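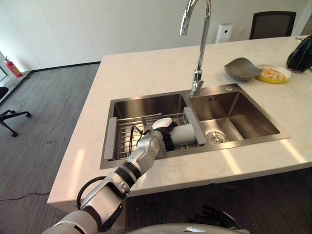
A morning at the sink in Civodgate

The kitchen at Lalano has a marble counter, a double sink and a tap tall enough to get a stockpot under. It also has office chairs on grey carpet a couple of steps away, because the kitchen is one end of the room where the staff work.

I went in April, when the company opens its Civodgate premises to visitors for two mornings. Ours began at ten. There were five of us in the group, including a man from a care home chain and a retired plumber who asked most of the good questions.

Olesia Holovko runs the household side of the work. She gave a short talk, then let us stand where we liked as long as we kept off the cables. The robot is called Lomow. It is white and grey with black hands, and it works from the front of the counter, as a person would. The job that morning was the drying rack, a wire one that sits across the left-hand basin on grey end handles.

"A rack is harder than a table," Holovko said. "Everything in it leans on something else, and the wires get in the way of the fingers."

The plumber wanted to know what happened if it hit the tap. Holovko said it had, more than once, and that the arm now takes a wider path round it.

Cups are the main subject at the moment. A white cup on its side can be picked up by the rim, by the body or from inside, and the team has not settled on one answer. Javiera Palma, who writes the grasping software, prefers the body. She told us the first version took nearly five minutes over a single cup, and that she used to make tea while she waited.

The counter is not cleared for visitors. Somebody's plate of food was still next to the sink, and Palma said that was normal. The staff eat there and Lomow has to work round it.

The man from the care homes asked about price. Holovko would not give one. She said a trial with Levchenko, the catering firm, comes first, and that it will cover drying racks and nothing else.

Visits are free but need to be booked through Lalano's front desk. The second morning also starts at ten.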